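25 Dec 2024
Purves bench notes

Teardown order for the Bikbridge desktops, second pass. The May sheet pulled the drives last, and the cable bundle got in the way every time. New order: side panel, data cables, drives, memory, expansion cards, supply. Screws go in the tray marked Maria, not the shared one. Asset number for this unit is 1192; the previous one was 429.

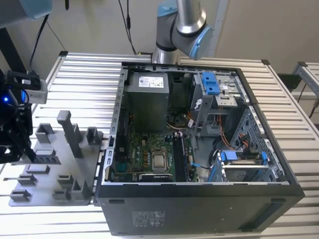
Cable routing decides most of the time per case. With the tower on its side and the panel off, the supply leads should be freed before anything under them is touched. On this one the black and yellow power wires are coiled just below the supply, near the middle, so they can be lifted clear first. Blue latches on the drive cage: press, do not pry. Copy the barcode number off the supply sticker before the supply comes out.

Sheet allows up to 200 s for the drive step. Keep that figure until the next batch is timed. Flurkari wants the boards bagged singly, no foam.

To do: relabel bins, reorder bags.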